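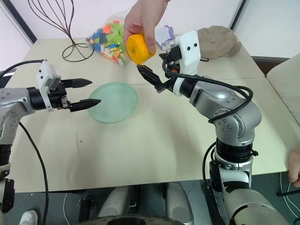
Review: Clomwood, a documentary directed by Oisín Mac Suibhne

The library's film panel viewed Clomwood on a Tuesday evening in July, with a view to adding it to the community lending collection. The film runs for two hours and follows a women's shelter in a former textile town through its last winter of public funding.

Mr. Mac Suibhne relies on long interviews and very little narration. Residents speak with their backs to the light, and their voices have been replaced by actors. The panel found this respectful, although two of the actors are hard to tell apart and viewers may lose track of who is speaking in the middle section.

The strongest passage concerns the court system. A resident reads aloud from a protection order that took 336 days to be granted, and the director lets her finish without music. Rutilio Cuautle's score is otherwise present too often, particularly over the town council hearing, where it competes with the testimony.

The closing dramatized segment is less successful. It retells a village legend about a miller's wife, and its link to the shelter is left unclear.

The disc edition from Carkmont includes captions, a 23-page discussion guide and a short interview with the editor. The guide's questions are suitable for adult groups. It should not be used with students under 16 without a trained facilitator present.

Recommended for purchase, with a content advisory on the case. Public performance rights are sold separately.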